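Carolina Pacheco
Toaster oven thread. I have been using a countertop toaster oven as my only oven since we moved into the Callutley place, and I keep answering the same questions in replies. Putting it all in one spot.

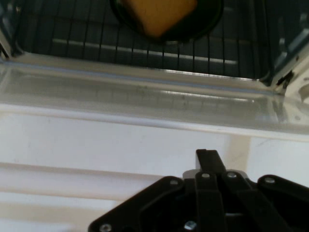
1/ Clearance first. The manual for mine asks for a gap on both sides, behind and overhead. I measured before I bought. Most people measure after, then shove the thing under a cabinet and wonder why the paint goes yellow.

2/ Measure with the door down too. A drop-down door needs its full depth in front of the oven, plus space for your hands and a tray. On a shallow counter that leaves you nowhere to set a hot pan. I keep a trivet to the left and leave that spot clear while the oven is on.

3/ The door is not a shelf. Glass and two small hinges. Do not rest a loaded dish on it while you turn the food. I bent a hinge on my previous oven this way and it never closed flush again.

4/ Temperature. The dial is a suggestion. I put an oven thermometer in the middle of the rack and logged readings for one evening. Set to 350 F, mine settled at 368 once it stopped swinging. So I set it a little low and stopped burning the bottoms of things.

5/ Let it cycle a few times before you trust a reading. The first peak after preheat is always high – small box, elements close to the walls, not much mass to even it out. The indicator light going off means the thermostat opened once. It does not mean the oven is stable.

6/ Rack position matters more than in a full-size oven. Moving one slot up in a small cavity changes the top heat a lot. Toast goes in the middle. Anything with cheese goes in the middle, then up for the last two minutes. Chicken thighs go low on a rimmed tray.

7/ Someone asked about power draw. I had a plug-in meter on it for a while. Baking potatoes one evening used 581 watt-hours from cold to done. I did not run the same test on the big oven at the old apartment, so I have nothing to compare it with. Please stop asking me to estimate.

8/ Do not share the circuit with a kettle. Add up the wattage printed on both appliances and look at the breaker. Ours trips every time, and the microwave clock goes with it.

9/ No extension cords. Wall outlet only.

10/ Cleaning the glass. Unplug, wait until it is cold, door fully down. Baking soda and water mixed to a paste, spread thin, left for half an hour, wiped off with a damp cloth. Repeat for the brown film near the hinges. A plastic scraper is fine on flat glass. No steel wool.

11/ Cleaning the rack. Take it out and soak it in the sink with dish soap. If it drags when you slide it back in, wipe the rails in the oven as well. That is nearly always baked-on grease.

12/ Cleaning the lip at the bottom of the opening. Crumbs pack in there and hold the door open by a hair, and then you lose heat at the front. Dry brush first, damp cloth second. If you start wet you get paste.

13/ Crumb tray: empty it weekly. Shuzhen Lu replied to my last thread to say hers had gone a year and then smoked out the kitchen during a batch of garlic bread. I believe her.

14/ Do not line the crumb tray with foil unless your manual says you can. Mine says no. Foil near a lower element reflects heat back at it.

15/ Pans. Take the inside width of the cavity and subtract an inch. A quarter sheet pan does not fit every small oven, whatever the box shows. I bought two that went straight back.

16/ Parchment: trim it to the pan. Loose corners curl toward the top element. Check the rating on the box and stay under it for broiling, or skip the paper.

17/ Things it does well: toast, reheated pizza, roast carrots, four cookies at a time, one small gratin. Things it does poorly: any loaf that rises much, anything that wants even color across the whole top.

18/ For uneven color, rotate the tray halfway. Open, turn, close, under ten seconds. The temperature drops fast with the door down and takes a few minutes to come back.

19/ Last one for now. I wrote the settings I use on an index card and taped it inside the cabinet door. Carrots, thighs, frozen fries, toast from frozen. Will type it up if people want it. Replies are open, model recommendations are not.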